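Home | Issues | Articles | For authors | Search

4. Planning the equipment budget from simulated trials

4.1 Scope of the estimate

The costing exercise began in May, before any hardware had been ordered. Trundodden intended to replace its single-arm bench with a two-armed platform for household tasks and had funds for one purchase only. Two suppliers, Zanlow and Bramico, had returned quotations. They differed mainly in the grippers offered and in the terms for spare parts. We therefore ran both configurations in a simulated kitchen, using the in-house scheduler Ra, and logged 1272 trials over 14 room layouts.

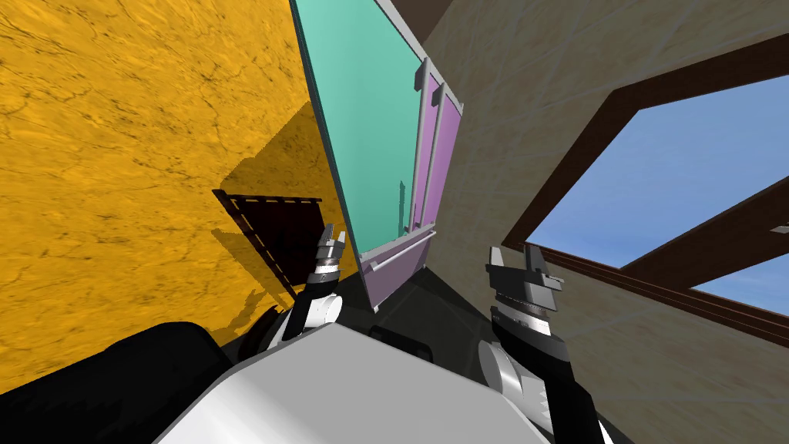

Gripper choice accounts for the widest spread in the two quotations. A parallel gripper with plain finger plates is cheap to buy and cheap to replace, but its opening limits the handles it can take. The appliance used in the trials has two vertical door handles and a horizontal one on the drawer, so a gripper that suits one must be turned at the wrist to suit the other. We costed wrist wear separately for this reason. Finger plates were entered as consumables, with a replacement set allowed for every 50 hours of running.

4.2 Reach and floor space

Reach was treated as a cost because a longer arm needs a stiffer base and a larger safety area. Neither supplier prices the safety area, and it was left out of our first draft. Once floor rental was included, the gap between the quotations narrowed.
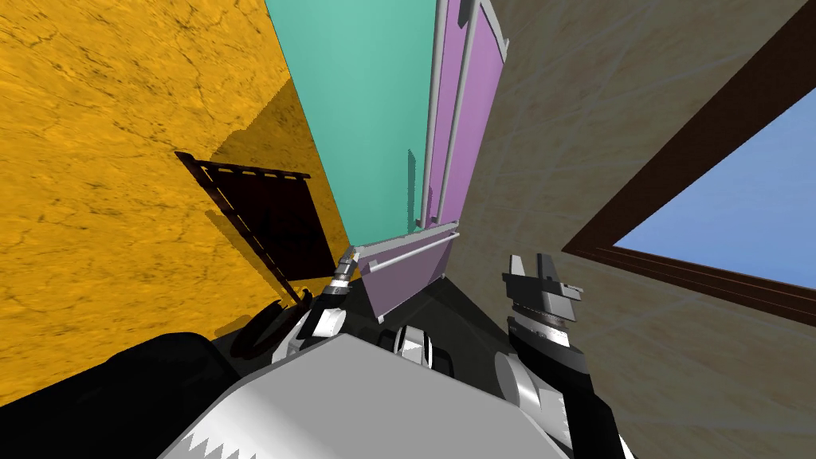
Figure 3. Simulated kitchen with both arms raised near the cabinet; beige wall and window to the right.

Objects at floor level were budgeted under a different heading. Work of this kind asks for a close view of the fingers, and the price of a wrist camera, its cable and its mount must be counted twice on a two-armed machine. We also allowed for one spare mount.
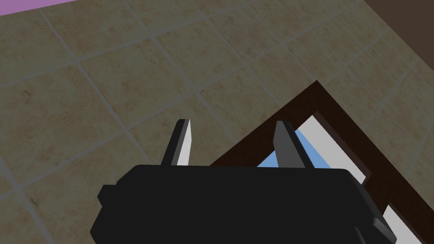
Figure 4. Open gripper over the tiled floor, with part of a brown-bordered object beneath it.

4.3 Items left out of the quotations

Comparison of the final totals showed 11 items that appeared in neither quotation, among them shipping crates, operator training and the yearly software licence. These were added at list price. We recommend that the simulation licence be carried in the same budget as the hardware, as the two are renewed together. 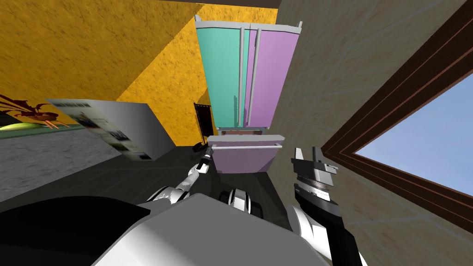
One reviewer objected that simulated trials understate repair costs, and asked that the spares allowance be doubled in the first year. We have kept the original figure in the main table and report the doubled one beside it. The ranking of the suppliers does not change.

Related articles
Leasing or buying: arm costs over the life of a laboratory
Floor space as a hidden cost in robot cells
Pricing spare parts for parallel grippers

Comments (3)

Does the licence figure cover more than one seat? We were charged per seat and it upset our whole plan.

The hourly allowance for finger plates looks generous. Ours last longer on painted handles, less on bare metal.

Please could the full list of omitted items be added as a table?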